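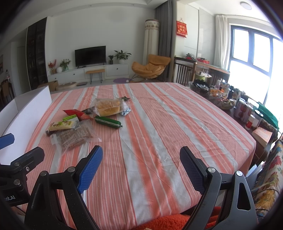 Both fingers open over the striped tablecloth, groceries waiting. The flat clear bag closest to the tips is the one that gave me the most grief.

Gripper Week, Part 2: The Blue Pads Meet the Groceries

Print this page | E-mail this page
7 comments | 5 shares

OK, so a bunch of you wrote in after the last gallery asking when I was going to stop squeezing foam blocks and pick up something a person might really have at home. Fair! I spent Tuesday with the hand-held gripper and a pile of packaged food, trying the textured pads against the smooth ones I'd been using since May. Same hand, same squeeze, same table, just different pads.

I'm calling the smooth ones the Tastia pads and the textured ones the Ovudon pads, same as last time, so you can match this up with the notes in Part 1. Bart Hendriks lent me both sets (thanks again, Bart, you'll get them back, I promise).

A few words on how I did it. Every item got tries with each set of pads, lifting off the cloth and over into the white box on the left side of the table. If it slid out on the way, that was a miss. If I had to scoot it with one finger before I could get hold of it, I wrote down "scoot" and counted it as half. Very scientific, I know, but it beats going by feel, and my feel was pretty bad by the end of the afternoon.

The sausage: I figured a cylinder would want to roll, and with the Tastia pads it did, every single time I came in a little high. The texture helped a lot. Coming in square across the middle worked best, and grabbing near the crimped end was hopeless with either set.

The bread: easy to pick up, hard to pick up nicely. You're mostly holding plastic bag, and then the loaf swings around underneath and you feel it in your wrist. I liked the smooth pads better on this one, which surprised me. They let the film slip a bit and settle before it bunched up.

The big flat bag up front: ugh. It lies so low that there's hardly anything to pinch. My best trick was going for the clear margin with the fingertips almost touching the cloth, except then I'd pick up the tablecloth too. The texture is so good at grabbing fabric! I dragged a lovely big wrinkle into those stripes more than once.

So where does that leave me? Textured for anything round or slick, smooth for loose film, and I'd love a thinner tip for the flat stuff. Adamczyk has a slim one listed and I've been going back and forth on ordering it. Bart says to sand down an old pair first and see. He's probably right, but I do like getting packages.

Part 3 will be bottles and jars, once I've cleaned the pads.

Print this page | E-mail this page

Contact | Copyright Ulta Workbench Pages | Back to top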